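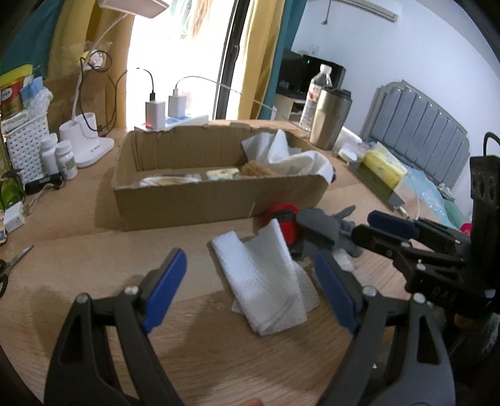

Paper towel and an open cardboard box on the table.

Kitchen table people wanted: keep a packaging diary with me this August

Hello! I'm looking for households to join a small study of what comes into our homes wrapped, boxed, bagged and padded, and what we do with it all once we've got the thing out. If you've got a drawer full of carrier bags, or a box you can't throw away because it's such a good box, please read on. You are exactly who I'm after.

I run Greltidell, a little research outfit that looks at how people live with everyday stuff. It's me, a part-time colleague on the sums, and a back room in Bailly with a kettle. We did a study on tea towels the winter before last (some of you were in it, hello again) and one thing kept coming up in the diaries that we hadn't asked for. People kept writing about boxes. Which ones they kept, who in the house wanted them gone, the row about the loft. So I put in for some money to ask about it properly, and Solico, who make and mend reusable crates for greengrocers, said yes. They're paying for the study but they don't see your diary, and they don't get to pick what goes in the report. I asked for that in writing before I said yes back.

What you'd be doing

You keep a diary for 10 days. Each evening you spend a few minutes jotting down anything that came into the house in packaging, and what happened to the packaging. That might be "oats, paper bag, in the recycling" or it might be half a page about a shoebox. Both are fine. I like the half pages best but I don't expect them every night, and if the only thing that came in was a pint of milk then write that and go to bed.

You can do it on paper (I'll post you a booklet and a pencil) or through a web page called Prenico, which works on a phone and doesn't need an app. The booklet has more room for grumbling. Prenico is quicker and sends you a nudge in the evening, which you can turn off if it gets on your nerves.

Towards the end I'll ring you for a chat. It takes as long as it takes, usually the length of a cup of tea, and I'll ask you about two or three things from your diary. I don't have a script as such, more a list of things I'm nosy about. Where do the bags live? Do you flatten boxes straight away or leave them by the back door until someone trips? What do you use kitchen roll for, and do you ever get a second go out of a sheet? That last one caused real feeling in our trial run and I'd love to hear more of it.

Who I'm looking for

I have 9 places left. You need to be 18 or over, living in the UK, and at home for most of the study (a night away is no bother, a fortnight in Spain is). You don't have to be green or tidy or good at recycling. Please don't put yourself off because you think your bin is shameful! A study full of people who wash out their yoghurt pots would tell me very little.

I'm especially short of:

People who live in flats with shared bins
Houses with teenagers, or lodgers, or both
Anyone who gets most of their shopping delivered
People who've moved house lately and still have boxes they haven't opened

I've got plenty of retired couples with gardens, bless you all, so if that's you I may put you on the waiting list. It does move — two people came off it only last week.

One diary per household, please, but anyone in the house can write in it. We had one in the tea towel study in three different colours of ink and it was a joy to read.

What you get

You get 300 pounds per household, paid by bank transfer after the phone chat. I know that sounds a lot for writing down cereal boxes, but you'd be doing it every evening and thinking about it in between, and I'd sooner pay people decently. If you have to stop partway through, tell me and I'll pay you for the days you did. No need to say why. If you're on benefits, do check whether a payment like this counts before you sign up, as I can't advise on that.

You'll also get the finished report if you want it, written in plain English, and you can keep the pencil.

What happens to your diary

Your name comes off it before anyone but me and my colleague reads it. I might quote a line or two in the report, and I'll ask you first. Photos are welcome but you don't have to send any, and if you do, have a quick look round for letters with your address on. The booklets are kept in a locked cupboard here in Bailly and shredded when the study's finished, unless you'd like yours back. You can pull out at any point up to the report being printed.

How to join in

Fill in the short form on the Greltidell contact page. It asks who's in your household, what sort of home you live in and whether you want paper or Prenico. There's also a box at the bottom that says "anything else" and I read every word of it, so if there's a biscuit tin of string you'd like to tell me about, go ahead.

If you don't like forms, phone the office on a Thursday and I'll fill it in with you. Any other day you'll get the machine, but leave your number slowly and I'll call back.

I'll get in touch with everyone who applies, yes or no. If it's a yes, I'll send you a consent sheet to sign and then your booklet or your login, and we'll pick a start day that suits you. You can begin on any day you like in August, so there's no need to dodge a birthday — in fact I'd be thrilled if you had one in the middle, what with all that wrapping paper.

Bring me your bubble wrap stories. I look forward to hearing from you!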